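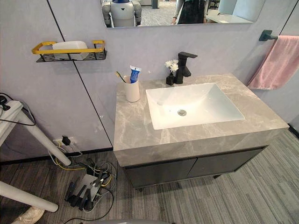
Final Report: Bathroom Tidying Task
Fitzgerald Robotics Project Course, spring term

1. What we were asked to do

The assignment was to teach a humanoid to tidy a bathroom vanity: toothbrush in the cup, towel on the bar, counter clear. Our proposal said we would have all of it running by March. We had one piece of it running by March, and I would not let that piece loose in anybody's house.

2. Setup

We worked at the mock vanity in the Inberg lab. It has a sink, a black single-lever faucet, a mirror and a towel bar, and it stands on carpet, so whatever we say about it does not carry over to a tiled floor. The sink was never part of a task. We trained on 315 demonstrations, all teleoperated by members of our team. Last year's group used a larger set, the Vendberg recordings, with 1,642 clips, but those were made at a different counter and mixing them in made our results worse.

3. Results

For the toothbrush task we ran 19 trials and counted 10 as successes. That looks like a bit better than half. However, we set the brush down in nearly the same spot every time. When we moved it closer to the vase, the hand usually went to the old spot and closed on air. I think the policy learned a place on the counter and has very little idea what a toothbrush is.

The towel task never got to a trial we could score. The arm could pull the towel off the bar but could not put it back.

4. The mirror

Our proposal claimed the mirror would not matter. We now doubt that. The robot and whoever is standing nearby can show up in it, and the grasps got less steady when people walked behind the robot. We did not run this with the mirror covered, so it remains a suspicion. The Zeltberg team blamed their lighting for something similar, also without testing it.

5. If another group takes this on

Move the objects between every trial from the first day. Cover the mirror for half the runs. Drop the towel, or make it the whole project.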